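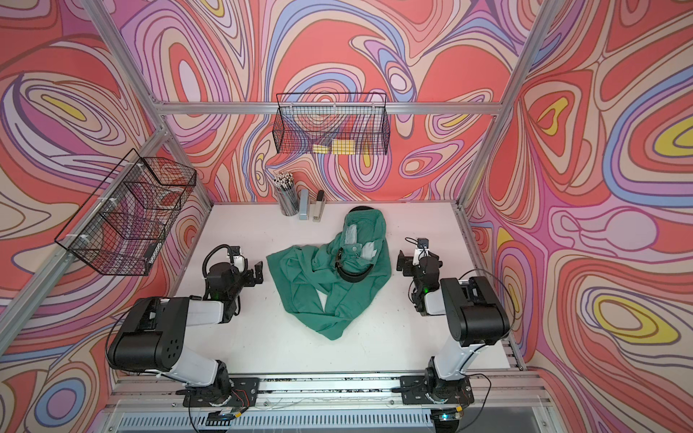
Mesh baskets and a pencil cup at one of the patterned work tables in the Rumside study rooms.

Rumside Library opens patterned work tables to the public

March 4, 2022

The Diratville Library Service has opened a new set of individual work tables at its Rumside branch, completing the first stage of a refurbishment that began last August. The tables are available to all library members during regular opening hours and may be booked for periods of up to two hours.

A total of 12 tables have been installed in the former periodicals area on the ground floor. They replace the long shared benches that had been in use there for many years. In a survey of branch members carried out before the work began, 113 of 191 respondents asked for smaller, separate places to study, and many also asked for storage that would keep the work surface clear.

Each table has a plain white top with a wall behind it and one on either side. The walls carry a colourful printed covering in a pattern of loops and swirls. In the table shown, the coverings are in coral red, pink, lavender and pale blue, with cream and small patches of yellow. The pattern was chosen from several proposals displayed in the branch foyer, where members were invited to leave written comments. The Library Service acknowledges that opinion was divided, and a number of tables in the second stage will be finished in a single neutral colour for members who prefer a quieter background.

Storage is provided by black wire mesh baskets mounted on the walls. A long, shallow basket on the back wall is intended for small items such as note pads, and a deeper one at the side will take books and folders. Pencils are kept in a mesh cup towards the back of the table, and a stapler is also supplied. Members are welcome to use these items while at the table and are asked to leave them in place for the next person.

The frames and wall panels were supplied by Baumgart, which also fitted out the children's reading room in 2019. The baskets and desk items come from Testimus under the Library Service's existing supply agreement. Installation was completed on schedule and within the approved budget. Noise from the work was limited to the mornings, and the Library Service thanks members for their patience while the area was closed.

Conditions of use

Tables may be booked at the information desk, by telephone or through the online catalogue. A booking is held for 15 minutes after its starting time, after which the table may be offered to another member. Tables that have not been booked are available on a first-come, first-served basis. Members under the age of 12 must be accompanied by an adult.

Personal belongings, including clothing and headphones, may be kept on the table during a booking but must be removed at the end of it. Items left behind will be taken to the information desk and held for 32 days. Unclaimed clothing will then be donated. The Library Service does not accept responsibility for loss or damage.

Drinks are permitted in closed containers. Hot food is not permitted in the study rooms. Members are asked not to attach notices, tape or adhesive hooks to the patterned walls, as the covering marks easily and individual panels cannot be replaced at short notice. Nothing heavier than a few books should be placed in the side baskets.

Next stage

Planning for the second stage is under way. It will add tables on the upper floor, including several at an adjustable height, and will improve the lighting near the east stairwell. The upper floor will remain open while the work is carried out, although some shelving will be moved to the local history room. Dates will be posted at the branch and on the Library Service website once they have been confirmed.

Comments on the new tables may be submitted on the cards provided at the information desk. They will be considered before the colours and storage fittings for the second stage are ordered. Members who require assistance with a booking, or who would like to see the tables before making one, may speak to staff at the Rumside branch.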